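Lab notebook, September, open day at Brernavport

Got back at 4 with sore feet and a bag of leaflets, so this is going in before I forget it all. Freya drove (thank you Freya!) and we still missed the welcome talk, no great loss. Badge number 82, if anyone needs it for the expenses form.

Best thing by miles was the two-arm bench. Roswitha Kuster runs it and she let us stand there far longer than the 300 seconds each group was meant to get. The job is small brushless motors, in pieces, with both arms working on the same little parts. I'd expected a great big cell with a fence and all the rest, and it's a table with a blue plastic cover and some yellow tape for the marked areas. Ferdinand, we could copy that layout in an afternoon.

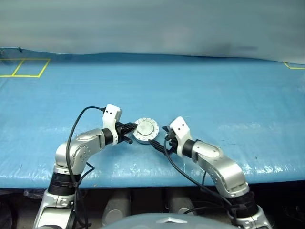
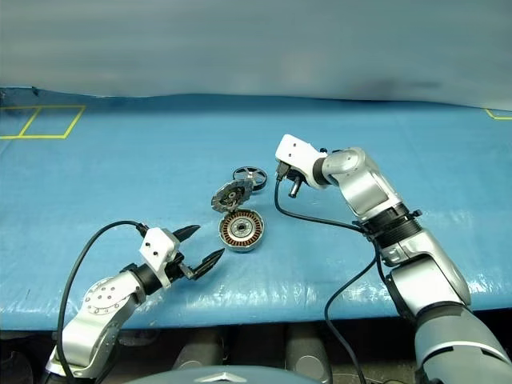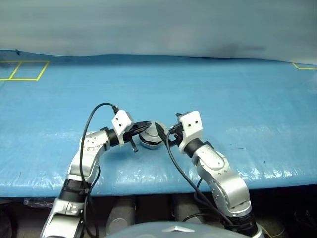
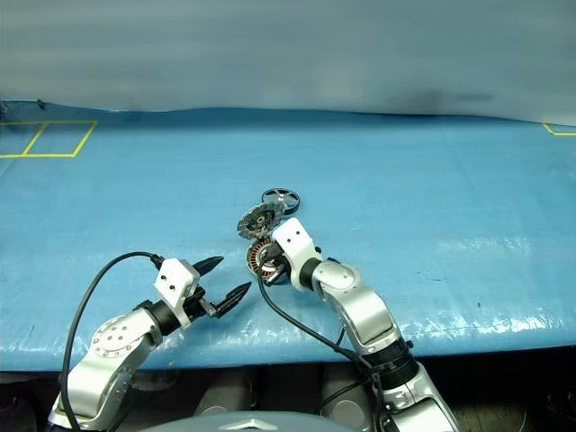

Two-arm bench, Brernavport. First one is the round dial with the tick marks, second and fourth have the motor parts out on the sheet.

I asked about the shine off the plastic, as we had such bother with glare on the Sudham rig. Roswitha says they live with it and retrain when the lights get changed. Not sure I'd be that relaxed. She also said the round parts are the worst to pick up, tilted ones especially, and the fingers are swapped every 60 hours whether they look worn or not – we don't even log ours.

Cables: theirs go in big loose loops outside the arms. Ours are strapped tight and we've broken two since spring. Worth a try on the left arm first?

Diệp wanted to know what software they use. It's their own, called Flania, and they won't be sharing it before next year. I did ask twice.

The rest of the day was mostly posters. Coffee was dreadful, cake was lovely.

To do: email Roswitha for the finger drawings, ask Birdie if we've still got any yellow tape, and move the parts tray (bin 1055) back where it was, I borrowed it.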